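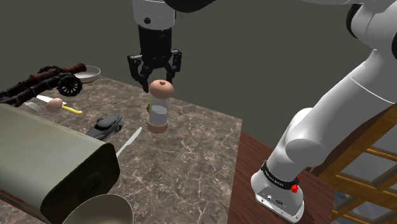 A morning at the Bremden port open day

I've been following trade numbers for years (yes, for fun, don't judge) and I had never once stood next to the stuff they're supposed to measure. So when Zerrin Gökçe sent me the notice for the port authority's open day in Bremden on 08/07/2018, I signed us both up before I'd finished reading it.

We got off the Skaltine train far too early and had coffee by the gate with Nam-gil Jang, who writes the export column I'm forever quoting. First stop was the customs hall. Remzi Gezer, our guide, put the figure for the day before up on the wall: 3872 declarations cleared. I asked if that was high for July and he laughed and said it was high for any month, and that furniture and machine parts were doing most of it. Consumer imports had been flat since spring, which is pretty much what the shops in my town look like too!

Then out to the quay, hard hats on, wind everywhere. The port has 6 berths and 2 were shut for dredging, so ships were waiting offshore. Nam-gil got very excited about this, because a line of waiting ships never shows up in the quarterly growth figure until the cargo lands.

The talk after lunch was by So-ying Su from Grineck, the freight forecasting people. She thinks the weak currency has already done its bit for exporters and that wages will decide the rest of the year. Orhun Karabulut from Ertürk, who buys a lot of imported steel, did not agree, and the two of them went at it for most of the question time. Best part of the day, if you ask me.

Bring a jacket if you go next year, and eat before you get there. The sandwiches were gone by noon.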